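Pre-session safety check, hand-held gripper station
Bellarness demo collection, Leston room

I wrote this because people kept asking me the same things at the door, and because my own notes had gotten so messy that only I could read them. Go through it before you record anything. Mark each line OK, FIX or N/A, and write a comment if it's anything but OK. My comments are from my last pass through the room, so yours will be different, and that's fine!

1. Floor and walkways
Nothing on the floor between the door and the table. OK
Stools pushed in when nobody's on them. FIX
Comment: I walked into one backwards while I was holding the gripper up over my shoulder (don't do that either). They roll up behind you if you let them. If you record standing, put the stool under the desk first and then pick up the gripper.
Flaps of open boxes folded in or kept away from the path. FIX
Comment: I'd love to have fewer boxes, period. Dorota says the ones with Jorar parts can go to storage as soon as the packing slips are matched, so please don't toss any.

2. Power and cables
Gripper cable, if you're using one, runs behind you and over the shoulder strap. OK
Power strips off the floor, no strip plugged into another strip. OK
No cracked plugs or bare wire. OK
Comment: Bogumił changed the bad plug back in July and we've had no trouble with that outlet. I still give it a look every time, old habit.

3. The arm
Arm disabled before anyone reaches over the table. OK
Stop button tested, and I mean pressed, with your hand. OK
Second person in the room knows where the stop button is. FIX
Comment: Weronika was helping me and I had never shown her. My fault completely. Ask the question out loud — it takes two seconds and people are too polite to tell you they don't know.
For hand-held demos the arm stays disabled the whole session. We're teaching it by doing the job ourselves, so it has no reason to move while you're working next to it. If you want to play a trained policy back on the arm, that's the other checklist (Kurek has it), and you need two people for that one.

4. The gripper in your hand
Both finger pads tight, no wobble when you push sideways. OK
Pads not torn and not peeling at the edges. OK
Joints open and close all the way without a click. FIX
Comment: I got a click near fully closed. I tightened it, recorded a few throwaway demos, and it stayed quiet. If it comes back I'm taking it out of use, because a click like that usually shows up in the finger width readings too and then we've got a pile of examples with a little jump in every grasp.
Fingers of your other hand stay out of the gap. Yes, even to nudge something into place. Put the gripper down and nudge it then. It pinches harder than you'd think, and besides, a bare hand popping in halfway through means I have to throw the demo out.
Take a break after 20 minutes. The thing gets heavy in a sneaky way, and tired wrists make wobbly demos (I can see it in the traces, I really can).

5. Table surface
Cover lies flat, no lifted corners to catch a finger on. OK
Wiped or brushed since the last session. FIX
Comment: smudges don't bother me much, and Aušra argues that a bit of dirt is good for the model because the real tables at Leston won't be spotless. Fair enough! What I don't want is grit or anything sticky on the cover, since it ends up on the pads and then they grip differently from one demo to the next. Stains that won't come out can stay. Write them down so the next person doesn't scrub for half an hour like I did.
Only the objects for this task are within reach. OK 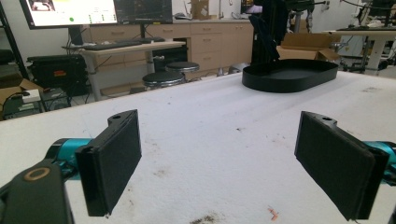

Page last changed: 10 December 2019

I had both fingers open over the foam there, with the black tray still sitting toward the far side. The tray goes back to a new spot before every demo, so please don't line it up neatly each time. We're aiming for 300 good ones on this task before we train again, and if the tray is always in the same place we'll have taught the arm one place.

6. Recording and wrap-up
Stream is live on the monitor before the first demo. OK
Free disk space checked. OK
Comment: the session refuses to start when the disk is nearly full, but it'll happily fill up in the middle of one. Ask me how I know.
Bad demos marked as bad right away, with a word or two about why. FIX
Comment: I found a bunch marked "bad" and nothing else. Dropped it? Bumped the table? Sneezed? I use those notes, so please give me something.
Any bump, pinch or near miss written in the log, even a small one. OK
Gripper back on its hook, arm power off, stop button left pressed in. OK

Open items from this pass: the joint click (me), stop button walk-through for everyone who helps out (me again), boxes (Dorota). Ragnheiður signs off on the list once those are closed. Until then hand-held sessions are fine to run, and playback on the arm waits.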